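Notes from the Packing Room

The yellow table is staying. After two years of complaints that it clashes with the carpet, the building, and most people's eyesight, Mulcahy asked what a gray one would cost, heard the figure, and developed a sudden fondness for yellow. The shelving matches, so we may as well call it a theme.

The new rule is that the long table is for whatever you are working on and for nothing else. Lunch is not a work in progress. Neither is the coat that has been there since April.
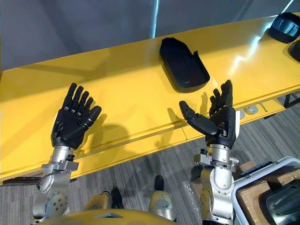

The long table, with a black tray-like object out on it.

Black trays live on the yellow shelves. Please put them back when you finish, and please stop nesting the odd shapes inside each other, as Teresa Brennan spent most of a morning prying apart two that had become very close.

Boxes go in the white bins, taped across the top. A bin is full at three boxes of the bigger size. A fourth can be made to fit, in the sense that a piano can be made to fit in an elevator. Bins on the floor should have a flat piece of cardboard underneath, which saves the carpet and gives us something to do with 233 flattened cartons.

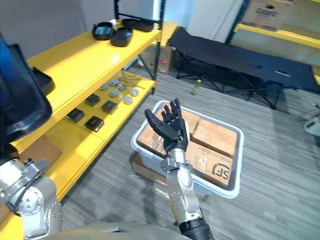 Gráinne Breathnach would like it known that she has no quarrel with three to a bin, but that whoever keeps taking the tape gun home should buy their own.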